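In Defense of Folding on the Bed

29 January 2024

I fold my laundry on the bed. I have always folded my laundry on the bed, and I'm tired of being told I'm doing it wrong.

The folding advice world (and there is a whole world of it, believe me, I have been down that hole at midnight) wants you at a table. Waist high, hard top, good light, cleared off. My old building had one of those in the laundry room, a long thing on metal legs, and the people in it were very proud of it. I lived in 201, up a flight of stairs, and I carried every load back up those stairs warm and in a heap so I could dump it on my own bed and do it there. I'd make the same choice tomorrow!

My first argument is size. A shirt laid out with its arms open is a big object. So is a bath towel. Put either one on a normal kitchen table and there's no room for the pile it came out of or the pile it's going to. A bed takes the shirt and both piles and still has a corner left over for the odd socks. I grant you that a really enormous table would do the same job, and if you have one, throw a sheet over it and you've got most of a bed anyway. 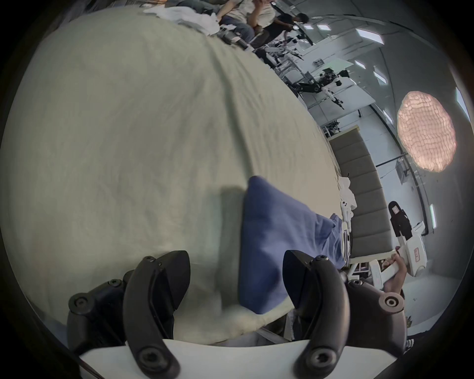 Blue cloth, creased sheet, acres of room.

My second argument is softness, and I know this is where I lose people. "But the surface gives," they say. "You can't get a crisp edge." Fine, you can't. What I get is a surface that holds on a bit. Cotton on cotton stays where you put it. On a slick tabletop my T-shirts go skating off toward the far side the second I let go of a sleeve, and I end up leaning on them with my elbow like I'm wrapping a present. As for the crisp edge, it's going in a drawer. The drawer does not care.

I'll tell you what does matter, and that's the sheet underneath. If it's all bunched up, you fold the bunches right into your guesswork and nothing lines up. I have an old flat one, a Jurkby, a sort of oatmeal color, that I keep for folding and for nothing else. One tug at each corner before I start and I'm happy. I don't iron it. A friend of the table persuasion once looked at it and asked if I ironed it, and I laughed for a good while.

Now for the honest case against me, because there is one and I've been putting it off. Beds attract stuff. Anything with a wide, flat, friendly top does, but a bed is the worst because you sit on it, and when you sit down you empty your hands. Down goes the phone. Down goes the pen you were using to write the grocery list. Then come the tissues, because it's winter and your nose is running, and before long the clean clothes are down to whatever patch is left. 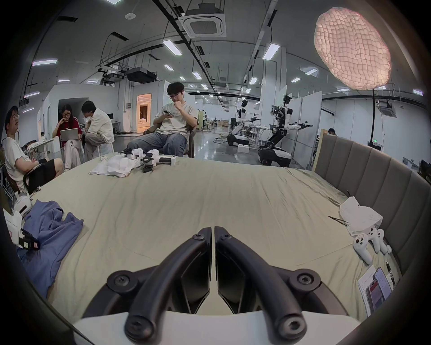
Tissues, a phone, a pen, and the blue one hanging on over at the left.

I have folded a phone into a bath towel. I have folded a remote into a pillowcase, and I didn't find it until the pillowcase came out of the closet again in February, so that was most of a winter of getting up to change the channel. I bought a bedside caddy after that, a felt one from Skavberg with 3 pockets, and it worked in the sense that the pockets filled up immediately. Everything else still landed on the bed. So yes, the table people have a point here, except that I have seen their tables.

My rule these days is that things can stay on the bed as long as they stay on one side. Left for laundry, right for life. It's a border I enforce badly, but even badly is enough to keep me from folding another phone.
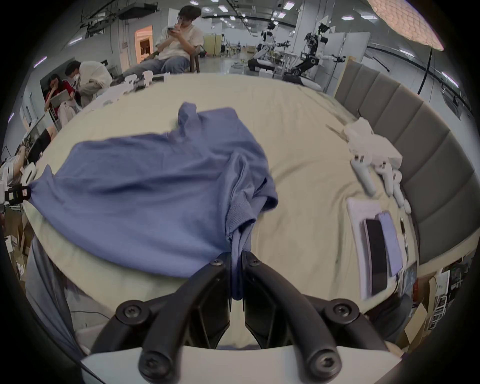
Polo shirts are where I would send any doubter. A towel will fold anywhere, on your lap, on top of the dryer, against your chest while you're walking down the hall. A polo needs to be spread out, and it fights you. Look at the blue one here, with its collar sticking up in a rumpled peak and one ribbed sleeve flopped over on the body. It takes up a serious stretch of bed lying on a slant like that, and I wouldn't want to attempt it on a card table. My way with them is buttons first, then collar down, then face down on the sheet, then I smooth from the middle out with flat hands until the worst of the creases let go. Sleeves in, sides in, up from the hem in two goes. If it comes out a little fat on one side, I turn it so the fat side faces the wall.

I did try one of those plastic folding boards, by the way. Mine was a Dromuneo, hinged, bright white, and it made a lovely clap. I used it for 2 weeks – long enough to learn that you have to fit every garment you own to the size of the board, and that the board then has to live somewhere. It lived under the bed. You see where this is going.

My last argument is a softer one and I can't prove it. Folding is dull, and dull jobs get done when they're comfortable to start and comfortable to walk away from. If I stop halfway on a table, the table is out of action and everyone wants dinner. If I stop halfway on the bed, I've got until bedtime, and bedtime is the best deadline ever invented. I have been folding this way since 2000 and I have not once slept on a pile of clean shirts. (I've moved a pile to the chair. That's different.)

And I do stop halfway. I sit down, I check one message, and the next thing I know I've read everything there is to read about a noodle place called Ahn that isn't even in my town, and the pile hasn't moved.
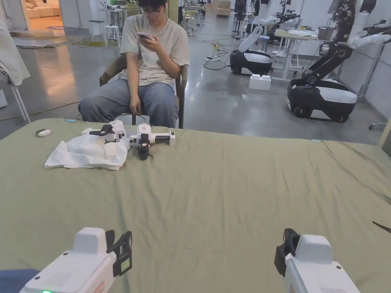
White cloth still in a heap, eyes on the phone. I know the feeling.

The heap will wait. Cloth is very patient about that kind of thing, and a heap that sits for twenty minutes on something big and soft is no worse off than it was before. Pull the sheet straight, start with whatever's on top, and leave the socks for the end. If you own a proper folding table and love it, I'm glad for you, and I would like to know what's piled on it right now.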